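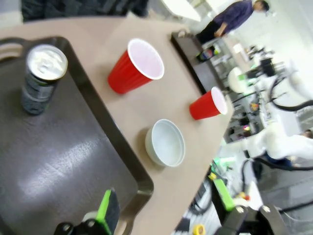 Othmane Slaoui talks about crockery the way other people talk about their gardens. He has been with the Tumness project in Evdale since April, and most of what he does all day is lay tables for a robot arm, so that it can learn to clear them.

"You put out your cups, your bowls, a can or two, a tray," he told me, "and then we guide the arm through it, and that's one example. Then you move everything a little and do it again, and again, until somebody wants lunch!" On a good day the team gets through 26 of them. 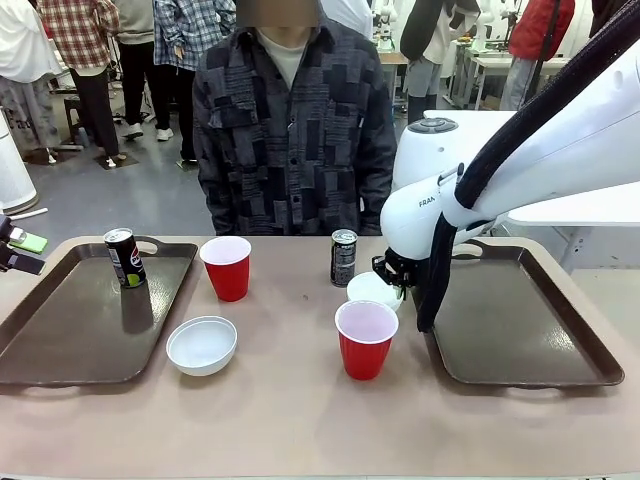

"The bowls are what I worry over," he went on. "They're low, you see, and the fingers have to come down just so on the rim. A cup is much kinder to you."

His colleague Hicham Bennani goes through the recordings afterwards and keeps the clumsy ones too, if the arm recovers. "I'd throw away maybe two in a morning," he said. "Othmane would keep the lot, bless him."

They hope to teach it stacking next, once the bowls are behaving.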